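Notes for my talk: "After the folding line changed"
Slot is 35 minutes with questions. Speak slowly. Water on the left side.

Slide 1. Title
Say good morning and thank the organizers. Say that I work at Bistivano, in the textile care part of the company, and that I was first a folder, then a shift lead, and now I plan the work between people and machines. I am not an engineer. If somebody asks a question on motors, send them to the Fleltis table near the entrance.

Slide 2. What we do
We wash, dry, fold and send back linen for small hotels and care homes. On a normal day it is 1,000 pieces of bed linen, plus towels, plus work clothes. Washing was automated long before I came. Drying also. Folding was always hands, and making up the sets (sheet, cover, two pillow cases, tied together) was hands too.
Pause here. Ask who in the room has ever folded a fitted sheet with success. Wait for the laugh, if it comes.

Slide 3. How it started
In February we began with the first cell, which we call Garkura. It takes flat pieces only. It does not take fitted sheets, it does not take anything with buttons, and for the first weeks it did not like dark blue, I never got a good explanation for that.
The plan from the office said that two people would be free for other work. Tell them what happened in the first month: we needed one person more than before, to stand there and take out the pieces that came wrong. Do not hurry over this part. Many people in this room are going to buy such a cell and their office has the same plan.

Slide 4. The three jobs that appeared
1. The feeder. Opens the pile and gives the pieces in the right direction. Looks simple, is very tiring for the shoulder. We change the person every 46 minutes. It was 60 at the beginning, and the older colleagues told us it was too long.
2. The checker. Looks at the folded piece and decides yes or no.
3. The teacher. Shows the movement with the hand tool so that the software has something to learn from. You take the cloth by the corner, you lift, you lay it down, you make it messy again and you repeat.

Slide 5. More on the teacher job
I want to stay a while here. When we asked who wants to do it, we thought the young ones would come. The first who signed up were folders with many years on the line. They know how a cloth falls. One of them said to me that in all her years nobody had asked her how she does it, and now she was asked every day.
But there is also the other side. A colleague asked me, in front of everybody, if she was teaching the thing that would take her place. I did not have a good answer and I told her so. Later we wrote down 3 promises and put them on the wall in the break room:
Nobody loses hours in the first year of a new cell.
Teaching is paid one step above folding.
If you do not want to teach, you do not have to say why.
The second one took the longest to get signed. Say this with a smile but say it.

Slide 6. What changed in the body
Less bending, more standing in one place. Fewer complaints for the back, more for the wrist, mostly among the teachers, because the hand tool has weight and you hold it in front of you. We now have a chair at every teaching place and a rule that you sit between rounds. Some people felt bad to sit while others worked. That passed slowly, and mostly after the shift leads began to sit too.

Slide 7. What changed in the talk
Folding was a table with six people around it, and they talked all day. At the cell you are alone, or two with noise. People missed it more than I expected. At our Parsons site they moved the set-making table next to the cell so that there is again a table with people. I think it is the best thing we did, and it cost one morning and some tape on the floor.

Slide 8. What I would do differently
Ask the folders before the cell is ordered.
Do not promise free hands in the first half year.
Count the pieces that a person repaired after the machine, and show this number also to the office.
Buy more chairs.

Slide 9. Last slide, leave it up during questions
Teaching work with cloth on a bed. Thank them, give the mail address, and if there is time left, tell the story with the dark blue pillow cases.
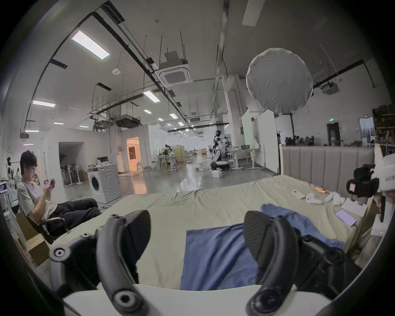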